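Nyberg Small-Parts Storage - Set-Up Guide
Section 2: Setting out the baskets
Last updated: February 20, 2025
Print this page | E-mail this page

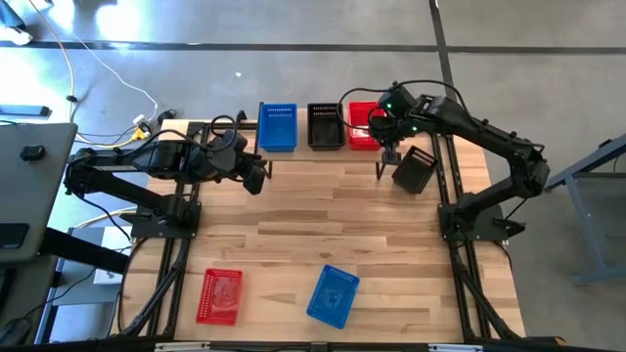 Fig. 2 - Plastic baskets in blue, black and red on a butcher-block top.

The catalog says any basket will do. We doubt it. Try yours before you label anything.

1. Clear the tabletop and wipe it down. Let it dry.

2. Set each basket on the bare wood and press on opposite corners. Put any that rock to one side.

3. Line up three baskets along the far edge of the top. Keep the rims level with each other.

4. Pick a color for each kind of part and write it down. Color alone is a poor label - people forget what red meant by August.

5. Fill one basket, lift it by the rim and tilt it a little. If the rim bends, take some parts out and try again.

Note: Slotted baskets are sold as good for "all small items." They are not. Screws and washers can work through the slots, so use a liner or a solid tub.

Note: The Birnitz liner (part 338) is listed as a universal fit. Test one before ordering a full set.

CAUTION: Do not stack filled baskets, whatever the box says about nesting. Slots and rims can catch when you pull them apart.

For drawers and shelves, see Section 8.

Contact Jollach Support | © 2025 Jollach | Back to top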